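The last inch is a software problem

Senyo Yakubu has been trying to plug something in for most of the winter. Not by hand. His planner does the plugging, inside a simulator, over and over, and the log window next to it fills up with reasons it didn't work.

Big moves got solved a while ago, he says. Getting an arm across a bench without hitting anything, fine, any decent planner will do that. The trouble starts in the last inch. Plug is near the socket, the planner thinks it knows where the socket is, and it's off by a hair. Push now and you jam.

So Gukura, the stack he and Tatiana Hájek write at Restereo, splits the job in 2. A planner gets the gripper close. Then a small, fast controller takes over and feels its way in, reading force 310 times a second and nudging sideways whenever the push back gets too strong.
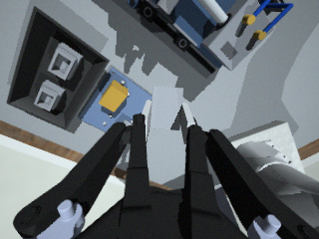
Why not just plan the whole move more precisely?
Because the planner only knows what perception tells it, and a pose estimate always carries some error. Past a certain point it's cheaper to let the controller react to contact than to chase a perfect estimate.

Hájek owns the perception half and is a bit less cheerful about it. Shadows are her thing right now. A dark edge on a bench looks a lot like the edge of a part, and her early models fell for it all the time. She now trains with the lights moved at random every episode - slow, boring, and it helped more than the bigger network did.

The overnight batch is 2,000 episodes. New bench layout every time, new friction values, new lag on the commands. That last one came from Noman Sial, who does tooling and got tired of controllers that looked great until teh messages showed up late. He wrote the replay tool too. Pick a failed run, scrub back, change one number, let it go again from there. Yakubu has it open all day.

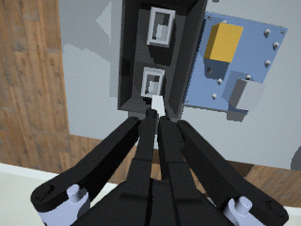

Plug meets socket: the inner fingers hold the white block at the lower of the two openings.

Not everybody is sold. Svend Þrastardóttir, who writes motion planners at Zukora, thinks the handoff is the weak spot. Two programs, two ideas of where the gripper is, and for a moment neither one is really in charge. She'd rather see a single controller with a longer horizon. Yakubu's answer is that he tried it, and it took 60 milliseconds to think. Too slow once you're touching something.

They do agree on logging. Log everything, forces and estimates and the command you wanted to send but didnt. Hard drives are cheap.

Next up is the handoff itself. Hájek wants the estimate to carry its own doubt along, so the controller knows how wide to search before it pushes. A first version goes in the overnight batch in February, if Sial gets the new scheduler done by then.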